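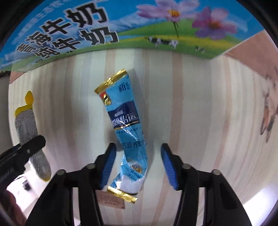 The river gave them one warning, according to Ayodele Ajayi, and it came at 2 in the morning, when the gauge above Grastham climbed 6 feet before anyone downstream had rolled over in bed.

What followed in April is still a thrill to hear told. The siren at Flaston woke the whole lower valley, and 525 people walked uphill in the dark, carrying dogs, blankets and one very cross parrot. By sunrise the footbridge was gone and the main street was brown water from door to door. Everyone was out of it!

Yhon Chávez ran the boats. His crew made 27 trips to the farms on the Akande side, where the road had washed away – and they did it against a current that kept shoving them toward the old mill.

"You aim at the church and you land at the school," he told me, laughing.

The valley is home to 2000 people, and a second siren is going up this summer near the Boltus dairy. I climbed up to see the spot. On a clear morning you can follow the river all the way to the gauge, green and slow and hardly moving.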